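Opportunities > Take part > Open day hosts and demonstrators

Come and help at our open day (paid, no robotics background needed)

Posted Jul 21, 2021

Hello! I'm Elmarie Shabalala and I look after visits at Orudero. We're throwing the doors open for one afternoon in August so that people can come up, see how the hand-held grippers are used and have a go themselves, and I need some more pairs of hands (and some more mouths, frankly, as there's a lot of talking).

I'm after two sorts of people.

HOSTS. You'd meet visitors downstairs, bring them up in small groups, keep an eye on bags and pushchairs and answer the everyday stuff: where are the loos, can I take photos, will it run on my kitchen table. You need to like strangers and be all right on your feet from midday until we shut. If you've worked in a shop, a library, a school or behind a bar you'll be fine!

DEMONSTRATORS. You'd stand at a table with a gripper in your hand and show people how we record a task, picking a cup up and setting it down again, folding a cloth, that sort of thing. Then you hand it over and let them try, which is the bit everyone comes for. You'll get a full morning of training with Nattawut Boonchu, who ran the tables last time and is very patient about the same question coming round again. I do want people who can explain a thing twice in different words without sighing. If you've a second language, please put it in your email, as we had several families last year who'd have loved that.

What you get: 200 pounds for the day, which covers the training morning and the afternoon itself, plus lunch and your travel within the city. We had over 2000 people sign up to the Banine mailing list after the last one, so expect it to be busy, and expect to be hoarse by the evening.

What I can't offer is a permanent job out of it. I'd rather say so now. Rizvi, who are paying for the day, only cover the day. A couple of last year's demonstrators did come back to us for paid recording sessions later in the autumn, so it's worth telling me if you'd like to be asked.

Practical bits. You need to be 18 or over and free for the whole day. Flat shoes, please. Plain dark clothes if you have them, and we'll give you a badge. The upstairs floor has stairs and no lift at the moment (I'm chasing this), but I have host jobs on the ground floor that don't involve going up at all, so do apply and tell me what suits you. If you'd find a noisy room hard going, the quieter job is the sign-in desk with me.

A look at the upstairs space with the kit out:

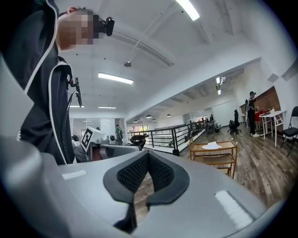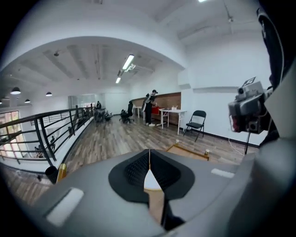

My own part on the day is mostly the timetable, so I'll tell you how it runs. Groups come up every quarter of an hour, stop with a host for a short hello, then go on to the tables, and they leave the same way they came. Hosts swap over every hour. The black railing along the open side upstairs is where everybody will want to lean and look down at the people below, so I'll have one host there all afternoon, and that person gets first pick of the breaks. The wheeled office chairs will be put away before we open, or children will race them. Demonstrators get a stool if they want one. We clear up together at the end and then there's pizza!

To apply, send me a few lines, 200 words at most, saying which of the two jobs you'd like and telling me about a time you explained something to somebody who wasn't getting it. No CV, please. I read them all myself and I'll write back to everyone, though it may take me a week. If you'd like to come and see the place before you decide, say so and I'll find you a slot with Nattawut.

Please mention any food you can't eat. I got this wrong last year and I still feel bad about it.

Elmarie

Recent listings
Grodent: weekend workshop assistant
Banine newsletter: writers wanted for the autumn issue
Orudero: paid recording sessions, register your interest
School visits at Orudero, how to book
Getting to us by bus and bike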